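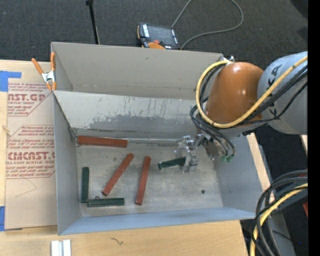 The case against the free returns label

My sister-in-law ordered seven pairs of boots in February and kept one. She wasn't ashamed of it and I don't see why she should have been. The store, an outfit called Frandsen, had printed the words "free returns, always" on every page of its site, including the one where you type in your card number. She took them at their word. Six boxes went back on the porch with the labels stuck on, and that was the last she thought about them.

I have thought about them quite a bit since. I don't believe in free returns, in the same way I don't believe in free parking or free breakfast. A truck came for those boxes. Somebody opened each one, looked at the soles, and decided whether the boots could be sold again at full price. All of that was paid for, and the people who paid were the ones who bought a single pair, in the size they already knew, and kept it.

The usual defense is that returns make shopping fair for people who can't get to a store. I grant that. I live in a town where the last shoe shop closed two years ago, and if a coat doesn't fit I want to be able to send it back. But being able to send it back and being urged to send it back are different offers. Irkard, where I buy most of my work clothes, now has a button that adds "one size up and one size down" to your cart with a single click. I had not asked for three pairs of pants. The site thought I should have them anyway — and it held the charge for all three on my card until the extras were scanned in.

Then there is the green leaf. You've seen some version of it. Urum puts one beside its returns policy, with a line saying that every item sent back is "given a second life." I wrote to ask what that meant. Was the shirt put back on the shelf? Sold by the pallet? Shredded for stuffing? The reply came after nine days and thanked me for caring about the planet. I wrote again and got the same paragraph with a different first name at the bottom.

Maybe the answer is a good one. If it were, I would expect them to be eager to give it. Companies that can tell me the thread count of a pillowcase can surely tell me where the pillowcase goes when I mail it back.

What would I like instead? A small charge would do, shown before you pay. Flomumetti, which sells lamps and not much else, takes up to $7 off the refund depending on the size of the box, and waives it if the thing arrives broken or wrong. People complain about this in the reviews. I read a page of them before I bought a desk lamp, and then I did something I hadn't done for years with an online order, which was get out the tape measure. The lamp fits. I am using it now.

I know the objection. A few dollars means nothing to some shoppers and a good deal to others, and the charge lands hardest on the person who saved up and guessed wrong. I don't have a neat reply to that. One free return a year might soften it, or store credit with no charge at all. But the present setup isn't kind to that person either. She is already paying for the boots on my sister-in-law's porch, tucked into the price where she can't see it or argue with it.

My sister-in-law, for the record, thinks I am being a crank. She has a dress coming this week in four colors.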